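Herneck Guest Reviews, cleaned

A table of 2740 reviews left by people who slept somewhere in Herneck and had feelings about it. After removing duplicates and one man's poetry, 2249 remain.

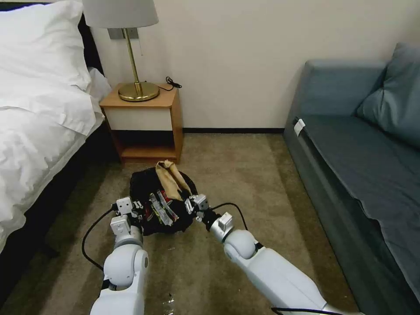 Each row has a stay length, a score and the review text. Scores run from 1 to 10 – guests in the Sang district treat 7 as an insult, so compare across districts at your own risk.

Known problems

Breakfast complaints are filed under "noise" in 18 rows. I've left them, having read them.

Dates before May are missing for Cudier.
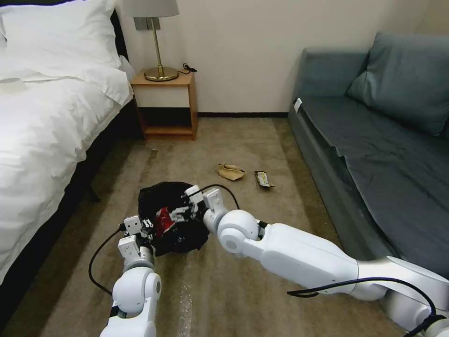 License and contact

Free to use with credit. Corrections to Finlay Nisbet, preferably polite ones.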